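Up at one, bread out by six: the baker at Edwards

She's been up since one in the morning and wants to know if we can do this standing. We can. She leans on the bench, I lean on a stack of flour bags, gets told not to lean on the flour bags.

Edwards has been the bakery in Plarbridge longer than anyone can agree on. The name came with the building and she never changed it. "Signwriter quoted me and I thought, Edwards is a perfectly good name." Took it over seven years ago. Before that she was doing payroll for a transport company, baking at home on weekends, giving it all away.

"I thought I knew bread. I knew how to make four loaves of bread. Different thing altogether."

The town sign says population 1,932. She'd looked that up before signing the lease and did the sums on the back of an electricity bill. If one house in ten bought a loaf every second day she'd be right. First winter they didn't.

"They had the supermarket, they were used to it. You can't tell people their bread's no good, they've been eating it for twenty years." So she did rolls. Sausage rolls too, which she swore she wouldn't. "Sausage rolls paid the rent. Still do, most weeks."

The flour is from Maltovura, the mill out past the silos, and she goes through 175 kilos of it on a normal day. More before Easter. She talks about flour the way some people talk about weather – it was thirsty last season, it's behaving now, the new harvest will muck everything up again for a fortnight. Every time it changes she goes back to small batches and writes the water down in a school exercise book. There's a shelf of them.

"People want a recipe. I haven't got one. I've got last Thursday's and I change it."

Her mixer is a Nirnano, second hand, bought from a pizza place that was shutting. It does the job of three people and sounds like a tractor. The neighbours? "Deaf on one side. The other side gets a free loaf."

I ask about the hours, everybody must ask about the hours. She shrugs. Bed by half past five in the arvo, in summer with a towel over the curtain rod. She missed her daughter's school concert two years running and doesn't want to make a story out of it. "I missed them. That's all there is to say on that."

Does she get holidays? Now she does. For the first two years she didn't shut once, not Christmas, not with the flu. 730 days. She says it without any pride at all. "Stupid. I'd tell anyone starting out, shut one day a week from the begining. They'll come back. I was scared they wouldn't."

These days there's an apprentice, who is quick with plaits and hopeless with the oven, and a shop girl from eight. It's shut two days now and both of those she sleeps.

The price of a loaf went up in autumn. Butter did it, then power. She put a note on the door a month ahead and braced for it. One man complained, then bought two because they were going up.

What does she eat herself? Long pause. Toast, mostly. The end of the rye, Vegemite, standing up. "I don't like cake. Never have. Don't print that."

Then she said print it, she doesn't care.

Timer goes. She pulls a tray, knocks on the bottom of a loaf with her knuckle, listens, puts it back for a bit longer. I ask what she's listening for and she has a think. "Hollow. But not too hollow. Come back at two in the morning and I'll show you." I did not come back at two in the morning. 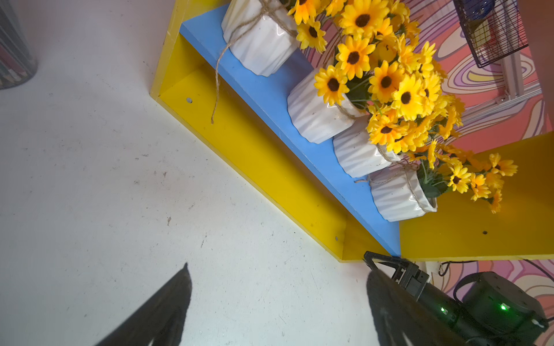
PLARBRIDGE, March

Edwards is open from six until sold out, which on most days means lunchtime. Ring ahead for rye. Hot cross bun orders are being taken over the counter now, cash or card, and she'd like you to bring your own bag if you've got one.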